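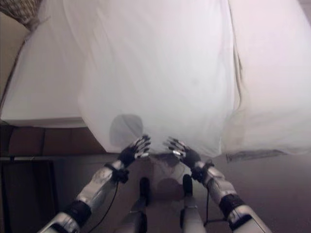 Setting up a season schedule and scorebook in Makel

Last updated 2019-01-12

These instructions cover the setup of an adult baseball league in Makel, from an empty season to the first published schedule. They assume a single division playing weekend fixtures on shared fields. The screens are those of the desktop version. The phone version has the same menus but cannot edit field slots.

Before you start

Have the following to hand:

Team names as they should appear in the standings
Field permits, with start and finish times
Dates on which a field is closed
The roster limit and the cut-off date for adding players

An administrator login is needed for steps 1 to 4. A scorer login is enough for step 5.

1. Create the season

Open League, then Seasons, then New. Enter a short name; it appears in every page heading and cannot be changed once a game has been scored. Set the first and last playing dates. Leave the All-Star date blank if it has not been fixed. A blank date holds no slot, and one can be added later under Special Fixtures.

Set the roster limit under Rules. The Prasmont league uses 26. The limit applies to active players only, so anyone marked as injured does not count towards it.

Set the roster cut-off on the same screen. For a season starting in February, enter the cut-off as a date. The "weeks from opening" option counts from the first scored game, and a washed-out opening day will move it.

2. Add the fields

Each diamond is a separate field, even where two share a car park and a permit. Go to Fields and enter the name, the permit hours and the game length. Game length includes changeover. For nine innings with a time limit, add at least 30 minutes to the limit.

If you print the ground plan for umpires, set the image width to 1190 before exporting. At the default of 800 the gate labels run into each other.

Closed dates go under Exceptions. Enter them before generating anything. An exception added afterwards marks the affected games in red but does not move them.

3. Add the teams

Teams can be typed in or imported from a CSV file with the columns team, short_name and contact_email. The short name is limited to four characters. Two teams with the same short name will import without a warning, and their results will then be merged in the printed standings. Check this column by eye.

With an odd number of teams, tick Allow Byes. In a league of 7, each team then has one bye per round.

4. Generate the schedule

Choose Schedule, then Generate. Set these options:

Format: round robin
Rounds: as required
Home and away: balanced
Earliest slot: no more than twice in a row

Press Preview first. The preview lists any fixture that could not be placed, with the reason alongside. The usual reason is too few field hours. Either add a slot or reduce the number of rounds, then preview again. Do not drag games by hand at this stage, as the next preview discards the changes.

Once the list of unplaced fixtures is empty, press Publish. Team contacts receive an e-mail straight away. To hold it back, untick Notify.

5. Set up the scorebook

Each game has a scorebook attached to it. Open the game, choose Scorebook, and enter both batting orders before the first pitch. If the league allows a continuous batting order, select it here; the default is nine batters and a designated hitter.

Substitutions must be entered between plays. A substitution entered during an open at-bat charges the result to the new player. To correct this, use Undo back to the start of the at-bat and enter it again.

Suspended games

Set the status to Suspended and leave the inning open. Marking the game Final and reopening it later removes the base runners.

Moving from Wovotia

Wovotia exports rosters and past results in one file. Makel reads the rosters only. Past results have to be entered as line scores, under Archive. The Krishnan converter handles the results file, but it drops forfeits, and these need to be added by hand.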